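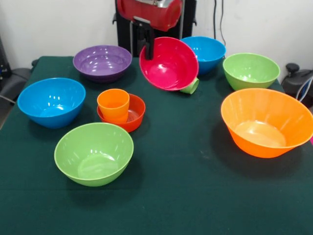 Colored bowls on a green cloth.

The Field at Herkard

Valter Sequeira had been clearing ground outside Herkard for two seasons when the old man came down the road to talk to him. It was March and the paddies were still dry. The team had marked a strip with red string, and Valter was on his knees in it with a trowel.

"You are digging in the wrong place," the old man said, through Meng, the team's interpreter.

Meng didn't translate it right away. She said something back to him first, and he laughed and sat down on the bank.

Valter finished the square he was working on. The detector had given a signal and the signal was a bolt from a plow. He put it in the bucket with the other scrap and walked back along the cleared lane before he took off his visor.

"Ask him where the right place is," he said.

The old man pointed to a stand of bamboo past the school. He had been nine when the planes came over. He said the village had moved into the caves at Pledasar and stayed there until the rice ran out. His brother went back at night to feed the buffalo. The thing that killed his brother was lying by the bamboo, and there were more like it. People had stopped cutting bamboo there.

"Did he tell the survey?" Valter asked.

"He says the survey asked about his fields. The bamboo isn't his field."

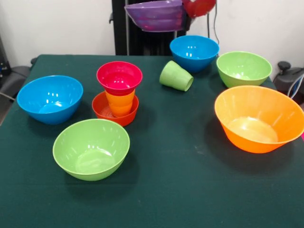 Bowls and cups laid out on a cloth-covered table.

Ewan Matheson ran the office, which was one room above a pharmacy. He had the map on the wall with the strikes inked on it, taken from the old flight records. There was nothing inked at the bamboo.

"We've got 3,000 square meters left on this task," he said. "I can't move a team because of a story."

"It's not a story. It's his brother."

"I know that. I still need a form."

So Valter filled in the form. He wrote down the distance from the school, and under "source of information" he wrote the old man's name, which he had to ask Meng to spell. Ewan sent it to Ada Morelli in the capital, and Ada sent it back because the grid reference was missing a digit. Valter put in the digit.

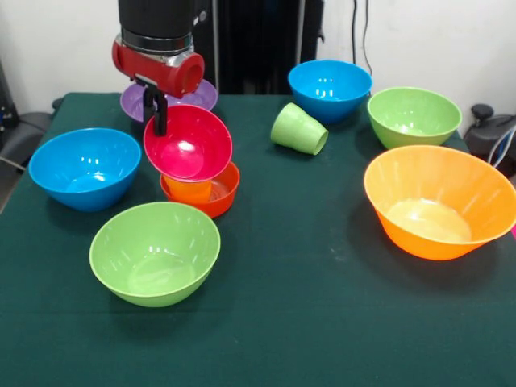
The rains were close by the time the approval came through. It was dated 16/04/2022 and it gave them 2,000 square meters, enough for the bamboo and the path beside it. Vsevolod Fedoruk brought the second team down from Berkside to help, and they cut the first lane from the school side.

They found the first one before lunch. It was the size of a tennis ball and the color of the dirt. Vsevolod put a marker beside it and they backed out.

The old man watched from the school steps. When Meng told him, he nodded and asked what time they would blow it up, so that he could bring his sister.

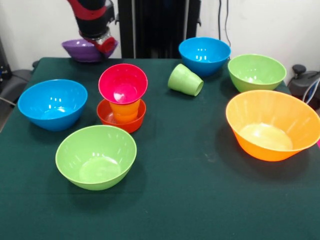 The Count

They closed the task at 101. Ewan inked the place on the wall map himself, in blue, to show it hadn't come from the records.

Valter went down to the village with the handover paper. The old man couldn't read it, so Meng read it to him, all of it, including the reference number. He put his thumbprint at the bottom. His sister put hers next to it, although there was no line for her.

Then he went into the house and came out with a long knife, and the three of them walked over to the bamboo. He chose a thick one near the path and looked at Valter.

"Here?" he asked.

Valter said yes, there was fine, and the old man began to cut.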